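Millbridge Furnished Rooms: Progress Report to Halvorsen
Prepared by Rima Zoubi, 16/06/2018

Work in this period covered the bedrooms on the upper floor. Bed covers, small personal items and toiletries were sorted by room. Items found on beds are logged first and then moved to the bathroom shelf or the discard bin. Toothpaste, soap and razors are recorded by brand and type, one line per item. The register now holds 1507 lines, of which some 5 percent still lack a room code. 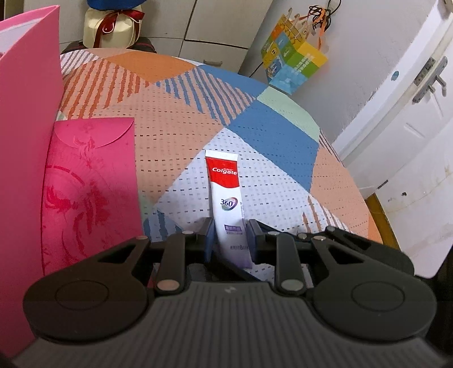 Toiletries remain the slowest category. Tubes are kept if the seal at the flat end is sound and discarded if the body has split. Patterned bed covers stay with their room and are not pooled with the plain stock. Cletus Crenshaw has revised the labels for the bathroom shelves, and the old labels have been withdrawn.

Two issues are open. The linen closet on the north side has no free shelf, and spare covers are stacked on a chair in the hall. The delivery of storage bins from Valoditz is two weeks behind schedule.

Next period: close the missing room codes, clear the hall, and begin the ground floor. Full handover is still planned for November. No change to the budget is requested.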